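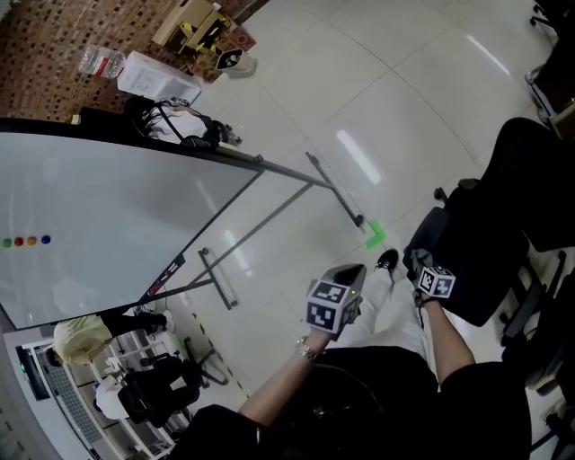 A hand-held gripper and its marker cubes in use beside the whiteboard at Fliratis.

Magazine > Features > Work and Machines

Samran Pongsiri does not like the word "programming". In the Thepsuriya office of Fliratis, he prefers to say that the robot is shown. A person takes the gripper in the hand, does the task as at home, and the printed patterns on the cube tell the computer where the hand has travelled.

For the Nosel project the team needed 127 recordings of one small job, folding a cloth. They kept 88. "The others were too quick," Samran says. "We are hurrying when we are tired, and the robot learns also the hurry."

His colleague Lertchai Khamphan came from remote control, where he moved an arm with two joysticks from another room. It was slow work - five minutes for one cup - and his shoulders suffered. With the gripper he feels the weight of the thing, and he makes fewer mistakes.

New people practise for two days before their recordings are used. In December the team will begin with door handles.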